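Section 5. Running the demo station (open day)

Read before doors open. Elvia Ponce has the short version taped inside the Fevik cupboard, this one wins if they disagree.

1. Log in at the Betar console. Code is 2260. Wait for the prompt, dont press enter twice.

2. Load task file 1397, kitchen table set. Not the old Zustico one, wrong object list.

3. Check the table in both views before anyone sits down. Milk carton upright. Apple well clear of it. Appliance door shut, rack visible through the glass.
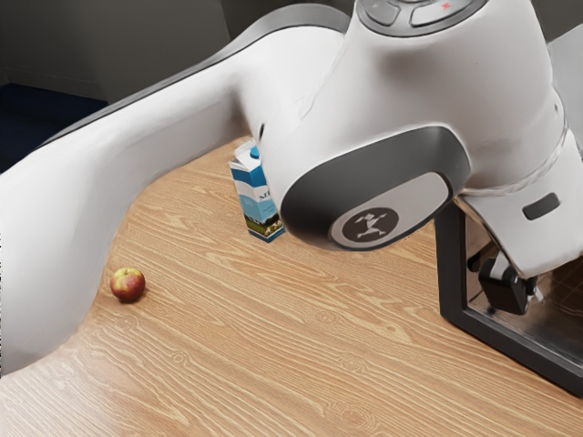 Simulator views, task 1397.

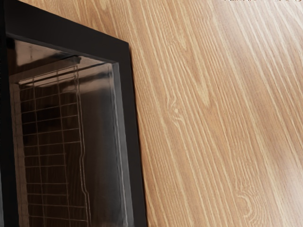

4. Set speed to 30 percent. Leave it there, even if the kids ask.

5. Let the visitor pick the target. One object per turn, then reset.

6. Reset between turns, every time. Skipping it = arm starts from wherever the last person left it.

NOTE: Reset takes a moment. Talk to people. Good time to explain that its the same controller as the real arm next door.

CAUTION: Sim console and real arm share a network. Make sure the link switch is OFF before step 2. If the light by the switch is green, stop and get Tamunoemi Odukoya.

7. If the view freezes, close the session and start again from step 1. Do not unplug teh console.

8. Last turn 5 minutes before the talk in the Chang room. Log out, screen off, sign the sheet.

Spare mouse in the top drawer. Feedback cards go back to Elvia, not the front desk.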